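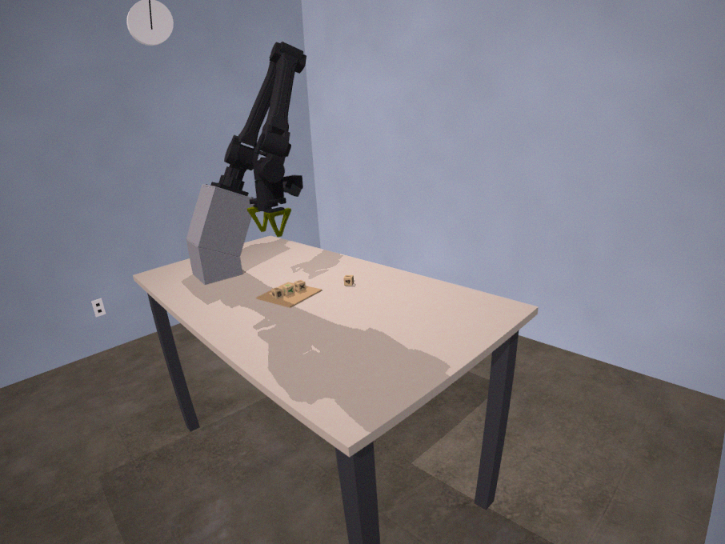
I got to the Skoststead robotics club just as Deming Jin was arguing with Zhuoran Cheng about spelling - or about how you teach an arm to do it, anyway. Their project, Kuvby, puts letter cubes in a row on a board, all in simulation so far.

"We started in January and I figured we'd need a week," Deming told me, laughing. "We're at 3,473 runs now!"

I asked what the hard part was. "Letting go," Zhuoran said right away. "Picking up is fine. Then you open the fingers and bump the cube next door." 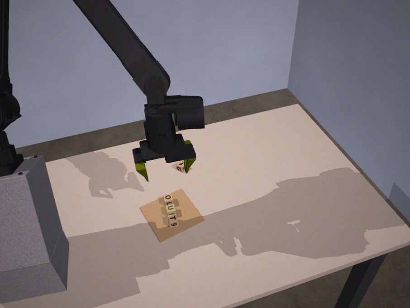
She wants the cubes touching, edge to edge, and Deming would happily settle for a little gap (they've had this fight before, I could tell). "The judges have to read it," she said. "Gaps look sloppy."

There are two of them on the code and three more kids waiting to join. Deming's next job is cubes that land sideways. "I've got an idea for that," he said, and went back to typing.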